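The Second Shelf

We had the arm hanging over my kitchen counter by April, which was a month later than I had told my sister.

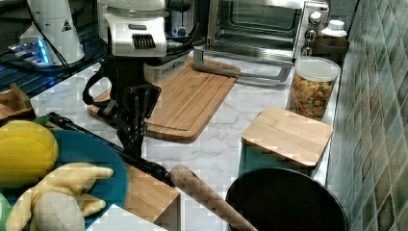

1. The bracket

The bracket came from the Leitner place out by the rail yard. They sold it to me as a two-part ceiling mount and it was missing a plate. I cut a plate from an old shelf bracket and drilled it in the garage. The holes were off by a little. I filed them until the bolts went through, and then I stood under it for a while with my hand up, ready to catch it.

It held. My sister came over and said the kitchen looked smaller.

"It's the same kitchen," I said.

"Where do you make toast?"

I showed her the toaster oven. She opened the door and closed it again.

2. The program

The software was called Plalitance. My sister had found it through work, and she had used it twice. I had 29 pages of notes by the end of the first week, most of them crossed out. The job was supposed to be simple. The arm would pick up the lemon, move it over the board and set it down. The lemon was a toy, and so was the banana. They had belonged to my niece, who was in high school now and did not want them back.

The first night the arm went for the lemon and closed on air. I moved the plate and tried again. It closed on air in a new place. My sister sat on the step stool with the laptop and read me numbers, and I typed them in wrong, and she read them again.

"Say it back to me," she said.

I said it back to her.

At 7 she went home. I made soup and ate it standing up, because the table was covered in tools.

3. The lemon

It took 140 tries. I know because Plalitance kept a log, and my sister printed it out later and put it on her refrigerator. On the last one the fingers came down on both sides of the lemon and stopped. The arm went up. The lemon went with it.

I didn't say anything. I thought if I talked it might drop.

It moved over the cutting board and came down slowly, slower than I had set it — I still don't know why — and opened. The lemon rolled into the groove and stayed there.

I called my sister. It was late and she picked up on the second ring.

"Did it break?" she said.

"No."

"Then what?"

I told her. She was quiet, and I could hear her television going. Then she asked if I had tried the banana.

I hadn't. I put the phone down on the counter with the speaker on, and put the lemon back on the plate.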